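Aufbauanleitung Zweiarm-Sortierer, Teil 4: Handkamera, Hände, erster Griff
Stand: Juli – Werkstattversion, wird noch ergänzt

Voraussetzung: Teil 1 bis 3 fertig, beide Arme verschraubt, Not-Aus getestet. Wer den Not-Aus noch nicht getestet hat: zurück zu Teil 2. Ohne Ausnahme.

4.1 Handkamera und Hand ausrichten

1. Strom aus. Akku abziehen, nicht nur Schalter.
2. Ketach-Halter ans Handgelenk setzen, Schrauben nur handfest.
3. Kabel nach außen legen, Schlaufe lassen. Zu stramm = Kabelbruch am Gelenk.
4. Strom an, Hand in Grundstellung fahren (Menü Cellora, Punkt "Hand offen").
5. Livebild öffnen. Teile vom Gehäuse dürfen oben und seitlich drin sein, die Finger müssen aber komplett sichtbar bleiben. Alle, auch der Daumen.

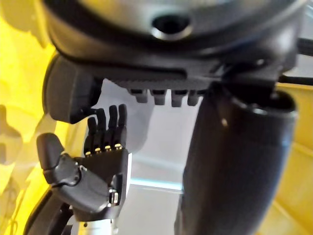 6. Passt der Ausschnitt, Schrauben mit 2 Nm festziehen. Über Kreuz.
7. Livebild nochmal prüfen, beim Anziehen verdreht sich der Halter gern ein Stück.
8. Referenzbild speichern. Name frei wählbar, aber ohne Umlaute, sonst findet Cellora die Datei nicht wieder.

Hinweis: Belichtung auf "fest" stellen, Startwert 500. Automatik pumpt, sobald eine helle Fläche ins Bild kommt. Bei gelben Regalen besonders schlimm.

VORSICHT: Finger nie von Hand gegen den Anschlag drücken, solange Strom drauf ist. Die Getriebe sind klein und teuer.

4.2 Arbeitsplatz einrichten

1. Kiste auf den Boden, vor den Torso, beide Arme müssen reinreichen. Boden eben. Teppichfliesen gehen, hoher Flor nicht.
2. Pappe flach in die Kiste legen. Ohne Pappe rutschen die Kunststoffschalen weg und der Griff geht daneben.
3. Schalen längs einlegen, alle in gleicher Richtung, kleiner Spalt dazwischen.
4. Regal seitlich stellen. Abstand zum Ellbogen mindestens 20 cm, gemessen bei ausgestrektem Arm.
5. Kabel vom Boden weg oder festkleben, zumindest im Schwenkbereich.
6. Programm "Griff_Probe" laden, Geschwindigkeit auf kleinste Stufe.
7. Start. Hand am Not-Aus lassen, die ganze Zeit.

Der linke Arm greift die Schale am Fersenende und hebt sie hoch, die Spitze zeigt dabei nach oben. Rechter Arm fasst die nächste, noch in der Kiste. Wenn beide gleichzeitig loswollen: Freigabezeit rechts auf 776 ms setzen, Programm neu laden.

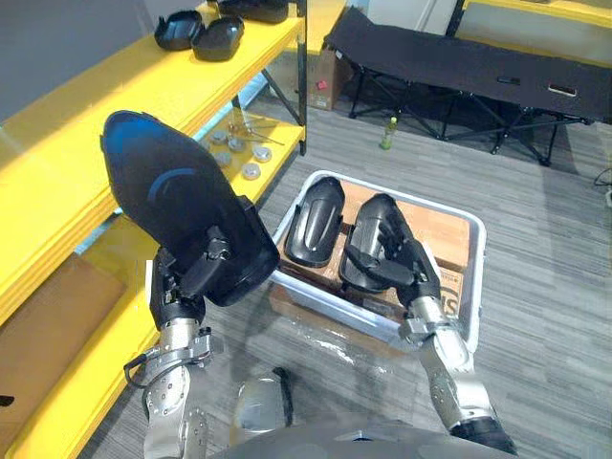
FEHLERSUCHE

Schale rutscht aus der Hand – Griffpunkt zu weit vorn. Richtung Ferse verschieben, kleine Schritte.

Schale verkantet beim Anheben – Spalt in der Kiste zu eng. Oder die Pappe wellt sich. Tauschen.

Arm stoppt mitten in der Bewegung, kein Fehlercode – meistens Stecker am Handgelenk. Strom aus, abziehen, neu stecken.

Glänzende Teile werden nicht erkannt – Lampe seitlich drehen. Reflexe auf schwarzem Kunststoff sind der Klassiker. Mattes Klebeband auf der Schale hilft zum Testen, für den Dauerbetrieb Mist.

Livebild verschmiert bei Bewegung – Armtempo runter oder mehr Licht und dann kürzer belichten. Etwas Unschärfe beim Schwenken ist normal und stört den Griff nicht, ausgewertet wird erst im Stillstand. Also nicht stundenlang daran rumschrauben wie ich.

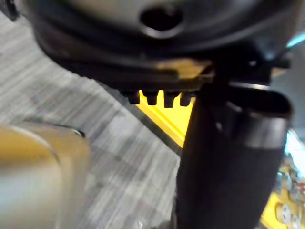 Yolanda Usuga: Punkt "Stillstand" bitte genauer. Bei mir mit dem Clerkorura-Regler hat er viel zu früh ausgewertet, der Arm schwang noch nach. Hab die Wartezeit verdoppelt, seitdem Ruhe. Und bei 4.1 fehlt, dass man nach dem Festziehen das alte Referenzbild löschen muss, sonst vergleicht er mit dem falschen.

Danke, kommt beides rein. Wartezeit steht unter Bewegung > Nachlauf, beim Ho-Regler heißt das Feld "Settle". Nach jeder Änderung speichern und einmal neu starten, sonst nimmt er den alten Wert.

Weiter mit Teil 5, Ablage ins Regal.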